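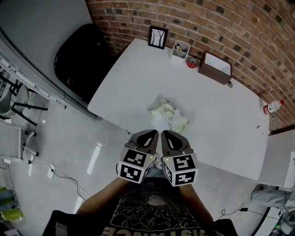 4. Viewers who had read the books and viewers who had not

4.1 Material

The Eltley novels were written for readers who knew the railway towns of their own time, and the television serial moves all of them to the present day. In this section we look at how the audience talked about this move. The material comes from the open discussion board of the channel Tarnus, where each of the 11 episodes had its own thread. We saved all threads on 1 June 2020, when the last of them was already closed for new posts. After removing double posts and posts with only a link or a greeting, we had 1,317 comments by 182 different writers.

A writer was counted as a reader of the novels if he or she said so at any place in the threads. This rule is simple but it has a weakness. A person may have read all the books and never mention it, and such a person is then placed in the wrong group. We looked for a better rule and did not find one that could be used without contacting the writers, and this was outside of the permission we had from the channel.

The comments were coded by 2 coders working separately. The unit of coding was the whole comment, also when it was long and touched several subjects. In these cases a comment could receive more than one code. When the coders did not agree, they read the full thread again and discussed the comment until they had one answer. Most of these discussions were about irony - a sentence such as "what a faithful detective we have here" can be praise or complaint, and only the neighboring comments can help.

4.2 Faithful to what?

We expected that readers of the novels would complain more about changes. This is only partly what we found. Readers accepted the telephones, the cars and the new jobs of the minor characters with very little discussion. What they did not accept so easily was a change in the temper of the main detective. In the books she is slow, polite and often tired. In the first episode she interrupts a witness, and this short moment was discussed for much longer than the fact that the whole murder had been moved from a sleeping car to an airport hotel.

For the viewers who had not read the books, the word "faithful" had another use. They compared the detective with herself in earlier episodes. When she forgave the hotel manager in the fifth episode, several writers called it unfaithful, although the scene follows the novel almost word for word. The readers then answered with quotations, sometimes long ones, and the tone became less friendly than in the other threads.

There was also a smaller group of comments about place. The serial calls its city Srithong, a name which does not appear in the novels, and it shows very little of the city except stairs, offices and the river. Some readers felt that the train station was missing as if it were a character. The other viewers did not miss it, of course, but they too said that they could not understand how far the places were from each other. One alibi in the seventh episode depends on this distance, and the thread for that episode contains more questions than any other.

4.3 Comparison with an earlier serial

The older serial Ikalari, which was made by the same channel and kept the period of its source, was mentioned often as a measure. It was mostly the readers who brought it up. They praised its costumes and its slow opening titles, but they rarely used it as proof that a period setting is better. More often they wrote that Ikalari had been given time, with long scenes in which two people only eat and talk. It seems to us that a part of the criticism against the modern setting is in fact criticism against the speed of the editing. We cannot separate these two things with our codes, which were decided before we read the threads in July.

Figure 2. Two hand-held grippers above a desk surface. 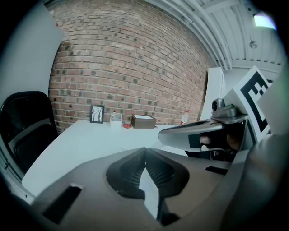 4.4 The question of the ending

The last episode changes the guilty person. Here the two groups behaved in a way that we had not planned for. Several readers had been careful through the whole season to give no hints, and some of them wrote afterwards that they felt cheated, as they had protected a secret which was not used. Others were pleased to be surprised by a story they had known since school. The viewers without the books asked what the original ending was, and a long part of the thread is readers telling it to them, with some disagreement about the details of the second letter.

We coded these retellings as a separate type of comment. They contain few judgments, and for this reason they are left out of the comparison in the next section.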